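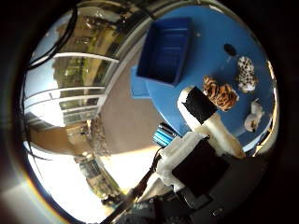
**Holum 与 Clovent 公布 Pruton 方法:仅凭腕部鱼眼相机完成软体物件抓取**

**Lunde,五月讯** Holum 机器人研究部与 Clovent 今日公布联合研究项目 Pruton 的第一阶段结果。该项目研究机械臂如何在没有外部固定相机、没有逐台相机标定的条件下,用腕部鱼眼相机的画面完成毛绒玩具等软体物件的接近、抓取和放置。训练使用了 300 段人工示教,控制频率为 30 赫兹。技术报告和评测流程同步公开。

**研究背景**

抓取软体物件的难点主要在于形状不固定。同一只毛绒玩具,侧躺、直立或被压住一角时,轮廓差别很大,夹爪接触后还会继续变形。常见做法是在工作台上方架设相机,先重建物体的三维形状,再计算抓取点。这种做法在固定工位上效果稳定,但工作台移动或更换之后,相机位置需要重新标定,机械臂自身也常常会挡住最需要观察的接触区域。

腕部相机可以避开一部分遮挡。它跟随夹爪移动,接近物体时,目标与手指同时留在视野内。为了兼顾周围环境,项目选用了视角很宽的鱼眼镜头,由此带来的问题是画面弯曲严重,靠近边缘的物体被拉长,同一物体在画面中心和边缘看起来并不相同。过去的处理方式多为先做畸变校正,再裁剪出中间区域,边缘信息随之丢失。

Pruton 保留完整的圆形画面,不做校正。模型直接在原始画面上学习手指与目标之间的相对位置。

**方法说明**

该方法分为两个部分。第一部分为编码器,把每一时刻的腕部画面压缩成一个 128 维向量。训练时,编码器需要判断两幅画面中的手指与目标是更接近了还是更远离了,不需要给出以毫米计的距离。示教数据自带时间顺序,因此这一步不使用人工标注。

第二部分为动作策略。策略读取最近一段时间的向量和关节状态,输出末端的下一步位移以及夹爪开合量。系统以 30 赫兹运行,每一步都根据新画面重新计算,不预先规划完整轨迹。若物体在接近途中被碰动或被人移走,策略会按新的画面继续调整。

研究人员在训练中发现,手指本身是很有用的参照。夹爪的外形和垫片在画面中的位置变化有规律,模型可以借此推断镜头相对手指的安装角度。相机拆下重装后角度出现小幅偏差时,策略仍能继续工作,无需重新训练。偏差较大时,需要补充少量示教。

在编码器训练中,画面四周的黑色暗角被统一遮盖,避免模型利用不同镜头的暗角形状来区分数据来源。消融实验显示,去掉这一步后,模型在同一镜头上的表现几乎不变,换用另一个镜头时则明显变差。

**贴近目标时的画面**

测试中较难处理的一类情况,出现在镜头与玩具距离很近的时候。毛绒表面占去大片视野,整体轮廓不再完整,模型能够利用的只剩下局部线索,例如毛色分界、眼睛的位置,以及夹爪黑色垫片与绒面之间的关系。

项目组最初的版本在这一阶段容易停滞:末端在目标附近来回小幅移动,迟迟不闭合夹爪。分析认为,训练样本中远距离画面偏多,编码器对近距离画面的区分不够细。后续版本提高了近距离画面在每一批训练数据中的占比,并加入随机局部遮挡,停滞现象明显减少。

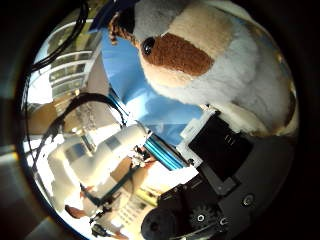 Clovent 方面对这一改动持保留意见,认为提高近距离样本占比固然有效,但也会让策略更依赖毛色和纹理,遇到纯色、无明显特征的软体物件时,优势可能缩小,因此建议在下一阶段把单色织物单独列为一类测试,并与加入触觉信号的版本进行对比。

Holum 已接受该建议,并在技术报告的局限部分写明了这一点。第一阶段未使用触觉传感器,夹爪是否夹稳由画面和电机电流共同判断。

**测试设置**

测试在日常使用的室内空间进行,没有封闭窗户,也没有使用统一背景布。画面亮度随日光变化,窗边区域时常过曝。项目组认为这类光照条件与家庭和小型工作间较为接近,没有对过曝画面做剔除处理。

任务包括三种:把指定玩具移到台面另一处;在几件玩具相邻摆放时只取其中一件;在测试人员改变玩具位置后继续完成抓取。每次测试前,玩具由测试人员随意摆放,不使用定位标记。成功的标准为目标离开台面、被移到指定区域并释放,过程中未将其他玩具推落。
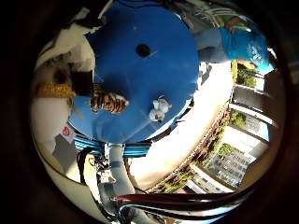 腕部视角:蓝色圆形台面与毛绒玩具

**主要结果**

与先校正畸变再裁剪的对照方案相比,Pruton 在三种任务中的失败次数均有下降,其中以相邻摆放任务的差别最大。对照方案在该任务中的常见失误为夹爪外侧手指先碰到旁边的玩具,原因是裁剪后的画面中看不到旁边的物体。保留完整画面后,这类失误减少到对照方案的一半以下。

在单件移动任务中,两种方案差别较小。目标单独摆放、光照均匀时,对照方案已经能够完成大部分抓取,保留边缘画面带来的收益有限。

在位置变动任务中,Pruton 的表现取决于移动发生的时间。若玩具在末端仍有一段距离时被移开,策略通常能重新对准。若移动发生在夹爪即将闭合时,策略有时会先完成一次空夹,再张开夹爪重试。报告将空夹后重试成功的情况单独统计,没有计入一次成功。

训练数据量也做了对比。使用全部 300 段示教时,三种任务的结果趋于稳定;只使用其中一部分时,单件移动任务受影响较小,相邻摆放任务下降较快。项目组没有测试更大的数据规模,因此报告不对继续增加示教的效果作出判断。

**已知局限**

现阶段的结果只适用于体积较小、可由单个夹爪夹起的软体物件。较大的玩具需要两只机械臂配合,相关工作尚未完成。反光材料会在鱼眼画面中形成位置不断变化的亮斑,编码器有时会将其误判为目标边缘。项目组试用过降低曝光的办法,亮斑减弱,但暗处玩具的细节也一并变少。

此外,模型对夹爪外观有依赖。更换颜色和形状都不同的手指后,直接沿用原有策略的效果不理想,需要重新采集一部分示教。报告给出了更换手指后的补充训练流程,但尚未给出所需示教的最低数量。

**后续安排**

项目第二阶段将集中在两项工作:一是单色织物与触觉信号的对比测试,由 Clovent 牵头;二是双臂配合抓取,由 Holum 牵头。双臂测试将沿用同样的 128 维表示,两只机械臂各自使用腕部相机,由一个共用策略协调动作。

技术报告、评测流程和编码器训练代码自今日起可向 Holum 申请获取。示教数据在完成画面中人员信息的处理后分批提供。申请时请注明机械臂型号、镜头视角和预计用途,以便项目组提供对应的配置文件。

**关于 Holum**

Holum 总部设在 Lunde,从事机械臂操作、机器人学习和末端执行器方面的研究与开发。

**关于 Clovent**

Clovent 从事机器人感知软件和评测工具的开发,在 Pruton 项目中负责评测流程设计和对照方案的实现。

媒体及技术问询请联系 Holum 传播部,邮件标题请注明“Pruton 第一阶段”。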